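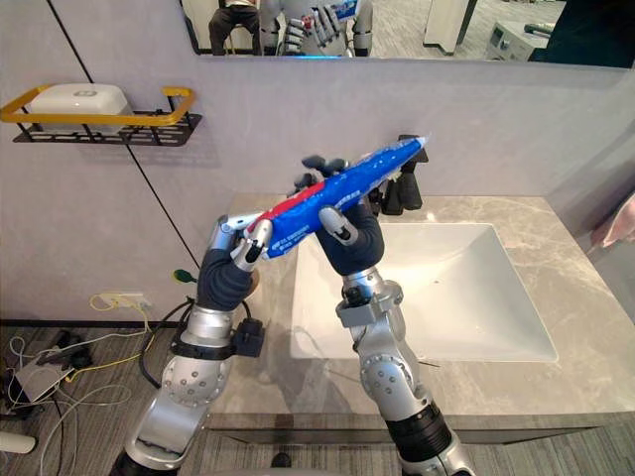 Session 3: Tubes and the washbasin

Everyday Products course, Akwood campus
Tutor: Nandini Hegde. Workshop: Gilmar Falcão
Class date: 5th July, room 287

Read sections 1 to 4 before class. Sections 5 and 6 are worked through in the workshop. Bring one part-used tube of toothpaste from home and an ordinary ruler.

1. Parts of a tube

Use the same names for the parts in all written work. Last year's reports used five different words for the shoulder and marking took a long time.

Tail. The flat end, where the tube is closed after filling. On most toothpaste tubes it is crimped or heat-sealed. A batch code or use-by date is often pressed into it.

Sleeve. The body of the tube. It starts round at the shoulder and flattens towards the tail, so its cross-section changes all the way along. It carries the printing.

Shoulder. The stiff, sloping part where the sleeve meets the nozzle. It does not collapse when squeezed, and a fair amount of product stays behind in it.

Nozzle. The narrow outlet, usually threaded on the outside to take a screw cap.

Orifice. The hole in the nozzle. Its diameter sets the thickness of the ribbon of paste.

Cap. Screw-on or flip-top. Flip-top caps are often wide and flat so that the tube can be stood on its head.

On the blue tube shown with this handout, the crimped tail is at the lower left and the small white nozzle end at the upper right. The sleeve is mostly one bright blue, with white lettering and a red stripe along the upper edge near the tail. Compare it with your own tube and note where the strongest colour is placed and whether the print carries on up to the crimp.

2. Materials

Three families of tube are in common use. You should be able to tell them apart by hand.

Aluminium. Folds and stays folded. Does not draw air back in after squeezing. Creases are sharp, and repeated folding in the same place can split the metal. Once the usual choice for toothpaste, now seen more on ointments, hand creams, tomato purée and artists' paint.

Laminate. Several thin layers bonded together, usually plastic on the outside and inside with a barrier layer between. The barrier may be aluminium foil or a plastic. A laminate sleeve is made from flat sheet that is printed first and then rolled and joined, so there is a seam running lengthwise. Hold the tube at a slant to the light and run a thumbnail across the back to find it. It partly keeps a fold and partly springs back.

Plastic. Usually polyethylene. The sleeve is extruded as a continuous pipe and cut to length, so no side seam. Springs back strongly and sucks air in through the nozzle. Feels thicker and softer than laminate. Common for shower gel and sun cream.

Do not try to name the material of a tube from a photograph. Printed laminate and printed plastic look much alike until they are bent.

Recycling differs between the three. Plain aluminium is widely recyclable if emptied and cleaned. Laminate with a foil layer is difficult to separate. Some newer laminate tubes are made almost wholly of polyethylene so that they can go in with other plastics, but whether they are accepted depends on the local collection. Check the rules for your own area before writing anything about this in your report.

3. Filling and sealing

The tube arrives at the filling line with its cap on and its tail open. It stands cap-down in a holder. The line then does the following.

The tube is turned so that the printing faces the correct way. A small dark mark near the tail, read by a sensor, is used for this. Look for it on your own tube (it may have been trimmed off).

A filling nozzle goes down inside the sleeve and rises as the paste comes out, keeping just above the surface. This limits trapped air.

The tail is closed. Aluminium is folded over on itself two or more times and pressed. Laminate and plastic are heated on the inside and clamped.

The code is pressed into the seal and the waste edge is trimmed.

Students often assume filling is done through the nozzle. It would be very slow with a thick paste and would trap a good deal of air. This question has come up in the test before.

4. How toothpaste flows

Toothpaste stays put until pushed hard enough, then flows. The push needed to start it moving is called the yield stress. Below it the paste behaves like a soft solid and sits on the brush without running between the bristles. Above it the paste moves like a thick liquid.

Two consequences for the tube:

(a) A tube held with the nozzle down and the cap off does not usually drip.

(b) Paste left in the shoulder does not slide out under its own weight in any reasonable time. Standing a tube on its cap overnight helps with shampoo or ketchup more than with toothpaste. Any benefit comes mostly from stopping people squeezing it back towards the tail.

Pressure applied anywhere on the sleeve pushes paste both ways. A squeeze in the middle sends part of the contents towards the nozzle and part back to the tail. A squeeze at the tail can only send it forward. With a full tube there is little practical difference. With a tube that is nearly empty there is a great deal of difference.

One hand or two: most adults manage a new tube with one hand. A second hand becomes useful later on, one holding the tail flat and the other pressing further up the sleeve. Older users and people with weak grip may want two hands from the start. Lucimara Cavalcanti's notes on grip strength (library folder, under Nerport) give more on this and are worth reading if you choose topic B for the long report.

5. The basin and the counter

A tube is used over a basin and kept beside one, so the surroundings belong in the analysis. Write down the following for the bathroom you normally use.

Basin shape. Rectangular basins give a long straight edge. Paste that falls on a sloped side can be rinsed towards the waste. Paste that lands in a square inner corner tends to stay there.

Basin colour. White shows blue or striped paste at once and hides white paste until it has dried.

Counter material. Marble is calcium carbonate. It is marked by acids such as vinegar, lemon juice and many limescale removers, and slowly dulled by abrasives. Toothpaste contains a mild abrasive, so dried paste should be softened with a wet cloth and lifted off. Do not rub it in dry. Use washing-up liquid in warm water or a cleaner sold for stone. Grey marble with pale veining hides small white splashes very well, so feel the surface with your fingertips as well as looking at it.

Tap. Black finishes show limescale and white paste as pale spots. Wipe with a soft damp cloth and dry. Avoid scouring pads and bleach.

Floor. Carpet beside a vanity needs separate care. Let a blob of paste dry, lift off what will come away with a spoon, then dab with cool water and blot. Some whitening pastes contain peroxide and can lighten dyed carpet, so deal with those straight away and test the colour in a hidden spot.

Storage. Note whether the tube lies flat, stands on its cap or goes in a beaker. Note also whether there is room to put down the cap if it is a separate one.

6. Workshop exercise: how much is left?

Work in groups of 4. Each group gets one set of scales, a wooden spoon, scissors, kitchen roll and a washing-up bowl. Mathis Baudry will hand out the scales. Return them to him and not to the trolley.

Step 1. Weigh your tube with its cap on. Record to the nearest gram.

Step 2. Squeeze by hand, any way you like, until you would normally throw the tube away. Catch the paste on kitchen roll. Weigh the tube again.

Step 3. Lay the tube on the bench with the cap off. Place the handle of the wooden spoon across the tail and draw it firmly towards the shoulder. Repeat 3 times. Weigh again.

Step 4. Cut across the sleeve just below the shoulder, then along its length. Open it out flat. Scrape and wash all parts including the cap, dry them fully and weigh.

Step 5. Work out the paste left after step 2 and after step 3. Give both in grams and as a percentage of the net contents printed on the tube.

Cut edges of aluminium are sharp. Wear the gloves.

Paste goes in the bin on the kitchen roll. Do not wash large amounts down the workshop sink, it was blocked for most of last spring.

A worked sheet by Yichen Meng is pinned beside the workshop door. Her layout is a good one to copy. Her tube was plastic, so do not expect the same percentages if yours is laminate.

7. Written work

One page, typed, plus your table of weights. Answer all of these.

What is your tube made of, and what did you do to find out?

Where was most of the leftover paste found?

Would a wider orifice help? Who would object to it, and on what grounds?

Suggest one change to the shoulder or cap that would leave less behind. A labelled sketch is enough.

Describe one problem your own basin or counter causes when using a tube, and how you would deal with it without replacing the basin.

The page is marked out of 8. Marks are lost for missing units.

Reading

Bittencourt reader, chapter on collapsible containers. Skip the part on aerosol cans.
Hellotbridge data sheets on stone surfaces, marble and limestone only.

Next session: soap dishes, drainage and why bar soap goes soft. Bring a used bar in a dry bag.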